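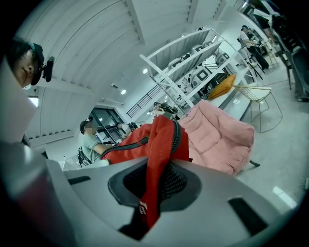

Toseck open afternoon, Brunendale

I went out to the Toseck site in Brunendale in July, on one of their open afternoons. Tegan Tawhiri met our group at the door and took us straight to the work floor.

Toseck collects demonstrations for training robots. Most of it is done with hand-held grippers. The operator holds the gripper, does the job the way they would like the robot to do it, and the movement is recorded along with the video. Some operators wear a small camera on their cap as well. Bags are one of the current tasks, and a red one with a black strap was being handled while we were there. Fabric is awkward because it folds differently each time it's picked up.

Tegan said the target for the bag task is 800 recordings. Operators work in blocks of 32 and then take a break. Your wrist gets sore well before the end of a block. I tried four grabs and dropped the bag on three of them, mostly from closing the gripper too early.

The room is bright, with a white curved ceiling and a polished floor. There are ordinary armchairs about, and tall white shelving with a row of white devices on it.

Demetrius Ferreira showed us the remote control station afterwards. You move a pair of handles and an arm across the bench follows. I found it slower than the hand-held tool and harder to judge depth with.

Parking is behind the building, off Drornley Road. Wear flat shoes and leave your bag in the lockers.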